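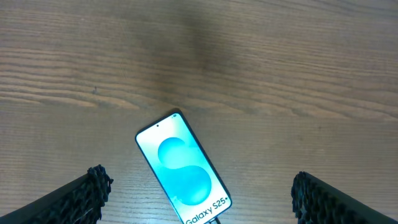

Lesezeit: 6 Minuten

Der Tisch bleibt, wie er ist

Von Melquiades Sandoval

Als ich nach Deutschland kam, habe ich ein Wort gelernt, das ich in meiner Sprache so nicht kannte: die Gebrauchsspur. Es stand in einer Kleinanzeige, und zwar in der Mehrzahl. Ein Bücherregal hatte »leichte Gebrauchsspuren« und war deshalb billiger. Ich fragte meinen damaligen Nachbarn, was mit dem Regal nicht stimmt. Er antwortete, mit dem Regal stimme alles, es sei nur benutzt worden.

Dieser Satz beschäftigt mich bis heute. Ein Ding ist benutzt worden, also ist es weniger wert. Ich verstehe die Rechnung, ich habe selbst oft genug so gerechnet. Aber ich möchte in diesem Text dafür sprechen, dass wir in unseren Wohnungen anders rechnen als in den Kleinanzeigen. Ich finde, wir erneuern zu viel, und wir erneuern zu früh.

Mein Großvater in Trujillo hatte einen Esstisch, an dem zuerst seine Eltern gegessen hatten. Dieser Tisch war nicht schön im Sinne eines Kataloges. An einer Stelle war das Holz von heißen Töpfen dunkel geworden, an einer anderen hatte meine Tante als Kind mit einer Gabel ihren Anfangsbuchstaben hineingekratzt. Sie wurde dafür bestraft, wie man mir erzählt hat, aber der Buchstabe wurde nicht entfernt. Als ich klein war, saß ich immer an diesem Platz und fuhr mit dem Finger die Linien nach, während die Erwachsenen redeten. Später, nach dem Tod des Großvaters, ließ ein Cousin die Platte abschleifen und lackieren. Er meinte es gut. Er hatte Geld dafür bezahlt und erwartete, dass wir uns freuen. Wir standen um den Tisch herum und lobten den Glanz, und meine Tante ging in die Küche.

Ich erzähle das nicht, um meinen Cousin anzuklagen. Er hat getan, was man heute unter Pflege versteht. Pflegen heißt für viele Menschen, den Zustand vom ersten Tag zurückzuholen. Wer in einen Baumarkt geht, findet ein ganzes Regal mit Mitteln, die genau das versprechen. Das Wort »wie neu« ist das größte Kompliment, das ein Gegenstand bekommen kann. Ich habe noch nie eine Flasche gesehen, auf der stand: für ein Holz, das sein Alter zeigt.

Dabei weiß die Sprache es eigentlich besser. Das Verb »pflegen« hat im Deutschen zwei Bedeutungen, und ich habe lange gebraucht, bis ich sie auseinanderhalten konnte. Man pflegt einen Kranken, und man pflegt etwas zu tun, das heißt, man hat eine Gewohnheit. Vielleicht ist es ein Irrtum eines Ausländers, wenn ich die beiden zusammen höre. Aber mir gefällt der Gedanke, dass Pflege eine Gewohnheit ist und kein Eingriff. Man wischt den Tisch nach dem Essen ab. Man ölt ihn im August, wenn die Fenster offen stehen können. Mehr verlangt er meistens nicht.

Natürlich gibt es Gegenargumente, und ich will sie nicht kleiner machen, als sie sind.

Das erste ist die Hygiene. Eine Kollegin sagte mir, in alten Rissen sammle sich der Schmutz, und sie wolle davon nicht essen. Sie hat recht, wenn der Riss tief ist und niemand ihn reinigt. Dann muss man etwas unternehmen, und ich würde auch kein Schneidebrett verteidigen, das schwarz geworden ist. Nur ist ein Fleck kein Riss. Die meisten Dinge, die wir wegwerfen oder abschleifen, sind nicht schmutzig. Sie sehen nur so aus, als hätten andere Menschen vor uns gelebt, und das ist ja auch der Fall.

Das zweite Gegenargument ist ernster, und ich habe es von Nicanor Palacios gehört, mit dem ich seit Jahren über solche Fragen streite. Er ist in einem Haushalt groß geworden, in dem alles alt war, weil es anders nicht ging. Als ich ihm begeistert von Patina erzählte, hörte er eine Weile zu. Dann sagte er, Patina sei ein Wort für Leute, die sich auch einen neuen Tisch kaufen könnten. Bei ihm zu Hause habe man eine Tischdecke darüber gelegt, sobald Besuch kam.

Darauf hatte ich keine gute Antwort, und ich habe auch heute nur eine halbe. Es stimmt, dass die Abnutzung für den einen eine Wahl ist und für den anderen eine Scham. Ich sehe in den Cafés die Möbel, die schon in der Fabrik verkratzt werden, damit sie nach einem Leben aussehen, und ich schäme mich ein bisschen, wenn ich sie hübsch finde. Einem Menschen, der sich nach vielen Jahren zum ersten Mal einen neuen Tisch leisten kann, werde ich niemals erklären, dass der alte mehr Seele hatte. Soll er sich freuen. Mein Einwand richtet sich an die anderen, zu denen ich inzwischen auch gehöre: an uns, die wir einen guten Tisch haben und ihn trotzdem nicht ertragen.

Im letzten Jahr habe ich für einige Monate in Medumham gewohnt, bei einer Familie, die ein Zimmer vermietete. Dort gab es eine Treppe, deren Stufen in der Mitte ausgetreten waren. Am Anfang bin ich zweimal gestolpert. Danach wusste mein Fuß, wohin er gehörte, und am Ende ging ich die Treppe im Dunkeln hinauf, weil die Mulde mich führte. Die Vermieterin erzählte, ein Handwerker aus Grevon habe ihr angeboten, alle Stufen zu ersetzen. Sie habe ihn gefragt, was dann besser wäre. Er habe gesagt: gerade. Sie hat bei ihm nur das Geländer machen lassen.

Ich denke oft an dieses »gerade«. Es ist eine Antwort, die kein Ziel mehr braucht. Gerade ist gut, glatt ist gut, gleichmäßig ist gut. Aber Holz ist schon nicht gleichmäßig, bevor wir es anfassen. Es hat helle und dunkle Streifen, es hat Jahre mit viel Regen und Jahre mit wenig. Wenn wir es mögen, dann doch wegen dieser Unruhe. Warum soll die Ungleichmäßigkeit, die der Baum gemacht hat, als Schönheit gelten, und die, die wir selber gemacht haben, als Schaden? Ich habe diese Frage einem Schreiner gestellt. Er fand sie seltsam, meinte aber, die Kunden würden bei einem Fleck anrufen und bei einem Ast nicht.

Es gibt auch eine Seite des Themas, über die ich nicht gern schreibe, weil sie nach Predigt klingt. Jeder ersetzte Tisch ist ein gefällter Baum, ein Lastwagen, eine Verpackung. Ich möchte niemandem ein schlechtes Gewissen machen, davon gibt es genug, und es hält selten länger als eine Woche. Mir scheint die Freude ein besserer Grund. Ein Tisch, an dem man sich nicht vorsehen muss, ist ein freundlicherer Tisch. Bei Bekannten in Utness bekam ich zum Kaffee drei Untersetzer: einen für die Tasse, einen für das Wasserglas und einen für den Löffel. Ich habe während des ganzen Besuches nur auf meine Hände geachtet. Was gesprochen wurde, weiß ich nicht mehr. Der Tisch war makellos, und die Kinder aßen in der Küche.

Man kann also auch zu sorgfältig sein, und ich sage das als jemand, der jeden deutschen Satz dreimal liest, bevor er ihn abschickt. Vielleicht kommt daher mein Mitgefühl mit den zerkratzten Dingen. Meine Sprache hat ebenfalls Gebrauchsspuren. Ich spreche manche Vokale falsch aus, und ich verwechsle noch immer »scheinbar« und »anscheinend«, was, wie man mich tröstet, auch Einheimische tun. Früher wollte ich das alles abschleifen. Ich nahm Unterricht bei einer Sprecherzieherin, die sehr geduldig war und mich einen Korken zwischen die Zähne nehmen ließ. Nach dreißig Stunden habe ich aufgehört. Man versteht mich, und man hört, dass ich von woanders komme. Mit beidem bin ich einverstanden.

Mein eigener Esstisch ist übrigens gebraucht gekauft. In der Anzeige stand, man müsste ihn »mal wieder aufarbeiten«. Der Verkäufer hat mir zum Abschied noch eine halbe Packung Schleifpapier geschenkt. Sie liegt im Keller, und Nicanor fragt bei jedem Besuch danach, weil er sie für seine Fensterrahmen brauchen könnte. Beim nächsten Mal gebe ich sie ihm mit.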